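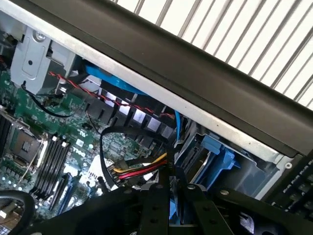
Inside of the desktop tower, with the green motherboard.

To: Kustham kitchen list
Subject: Re: sourdough rye too wet in the middle

Hello all,

thank you for the many replies. I answer below the quoted part, I hope this is the right way on this list.

> I would not blame the oven so quickly. My Kuhlmann has
> the same problem on the lower rack and I bake good rye
> in it every week. How much water do you use, and do you
> count the water that is in the starter? Also, how long
> do you wait before you cut the loaf? With rye you should
> wait until the next day, even if the kitchen smells
> wonderful.

I did not count the water in the starter. I feel a little stupid now. My recipe comes from my aunt in Wilumau and she writes only "water until it looks right," so I made my own numbers and I forgot that half of the starter is water. When I calculated it again last night I came to 93 percent for the whole dough. For my flour this is too much, I think. It is a medium rye from the Brenier mill and it does not drink as much as the whole grain one.

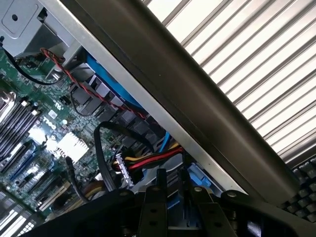 So for the next loaf I will go down to 80 percent or a little less, and I will leave everything else the same. Somebody asked for the full method, so I write it one more time:

In the evening I mix the starter with rye flour and warm water and leave it on top of the refrigerator. In the morning I add the rest of the flour, the salt, a spoon of dark syrup and 2 spoons of caraway. I stir with a wet wooden spoon, I do not knead. The dough goes directly into the greased pan and stands until there are small holes on the surface. In August this needed much less time than now. Then I bake it very hot for the first 7 minutes, turn the oven down, and give it about an hour more.

Regarding the waiting: I cut the last one after 40 minutes. Yes, I know. We had soup on the table and no other bread in the house. The knife came out with a gray paste on it, and the slices near the end were better than the ones from the center.

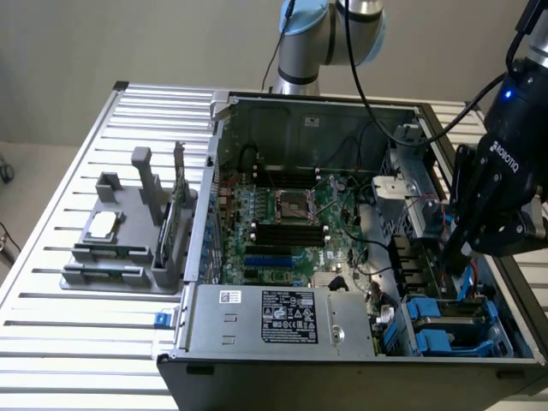

Two more questions, if you have patience with me. First, does anybody cover the pan with foil in the beginning? My crust becomes very hard at the corners and my mother cannot chew it. Second, is it worth it to buy a thermometer for the inside of the bread? I read different opinions, and the temperatures people give for rye are also different.

The bread that failed I have dried in slices and ground for crumbs. They are very good in meatballs, and also fried in butter over cauliflower, so please do not throw yours away.

I will write again when the drier loaf is baked and has rested until the next day.

With kind greetings from a floury kitchen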